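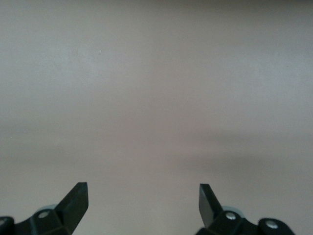
Tamsin Orrell
Bindery technician, Geddes workshop

February 2019
Print this page | E-mail this page

Bench notes: the Listbridge ledgers, paste and spine linings

Ledger 1142 is back out of the press and I'm happier with it than I was before lunch. The boards have stopped pulling outwards, the joint opens without that horrible creak, and the new hollow sits nicely against the spine. I gave it two layers on and one off, with the 70 gsm kraft. I did try the heavier stuff on a dummy first and it fought me all the way round!

Paste, then. I've gone back to wheat starch, cooked slowly and pushed through the sieve twice. The Punonell ready-mix is perfectly decent for cloth (and I'll carry on using it for the school kits), but on these thin old spine folds it grabs before I've got the tissue lying straight, and then I'm stuck peeling it back with a spatula and saying things I shouldn't. Home-cooked gives me time to fiddle. The last batch was a bit lumpy — my fault, I answered the phone halfway through — so if you find a jar with a cross on the lid, use it for waste sheets only.

Ledger 1015 is another matter. Whoever rebacked it last used animal glue and plenty of it, and it has gone like toffee along the second and third sections. I put a poultice on the worst stretch, scraped, put another on, scraped again, and got down to the original sewing by the afternoon. The thread is sound apart from one broken kettle stitch near the tail. I'd like to leave the sewing alone and just link that one back in with fine linen. If anybody thinks it wants pulling and resewing, please say so before I line it, as I really don't fancy doing this twice.

Knives: I took the paring knife up to the 4000 stone and stropped it, and it went through the calf offcuts like butter. Please don't open parcels with it. The old Wurkulier knife still has a nick by the heel, so I've ground that one for cutting board.

Leather. The brown we ordered in December is redder than the swatch, and on 1142 it would shout. I've tried a weak dye on a scrap, two coats, and will look at it again in daylight once it's had a night to settle.

Still to do:
Fresh blotters for the nipping press
Toned tissue for the 1015 endpapers
Ask Listbridge whether they want the old labels put back on or kept in an envelope inside the box
More linen thread, the 18/3, we're down to the end of the reel

Last updated by T. Orrell after the second poultice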